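4.2 Bimanual transfer from the steamer

The second task compares the Brida and Rastine grippers under one controller, Nyaga, with gains held fixed. One arm handles the lid and the other moves buns from the perforated tray to a plate. Each pair was run for 300 trials, with the layout reset by hand between trials.

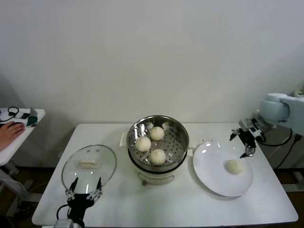
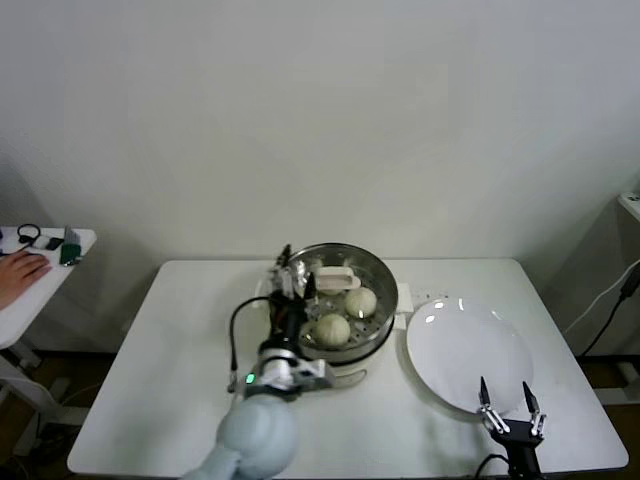
Figure 3. Bun transfer task: steamer with buns on the tray, plate to its right.

Most of the 113 failed Brida trials came from slip on the bun surface – the remaining 49 Rastine failures were split between rim contact and early release. Lowering the closing force reduced denting but made slip more frequent at lift-off. Specular reflection from the pot also degraded depth estimates near the rim, and we therefore masked that region before grasp selection. Trials in which a finger touched the rim were scored as failures even when the bun reached the plate.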